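How do we sort small things?

Small things like to hide. A pen cap rolls under the bed, and a lipstick goes to the bottom of a bag. To sort means to put together the things which belong together.

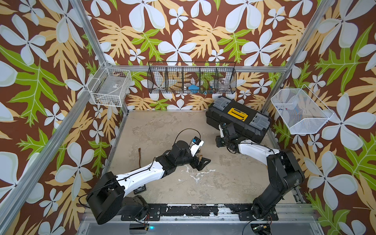
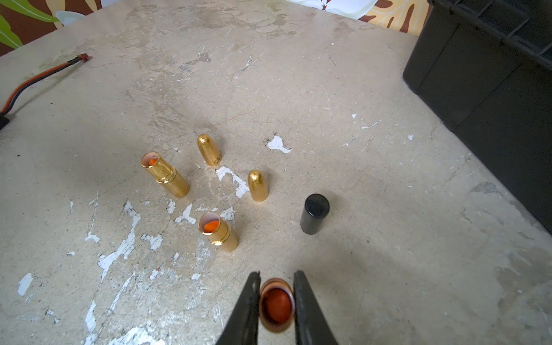
First, look at the shape. A lipstick is a tube with a coloured stick inside. When the cap is off, you can see the colour. When the cap is on, you must read the label or guess.

Next, find the pairs. Every tube needs its own cap. A gold cap may not fit on a black tube, so try it gently and do not push.

Then choose a home for each group. A wire basket on the wall is good for light things, and you can look inside through the holes. A toolbox with a lid is better for heavy things.

Try it yourself! Ask a grown-up for 12 small things and make groups by colour. Now mix them and make groups by size. Are the groups still the same?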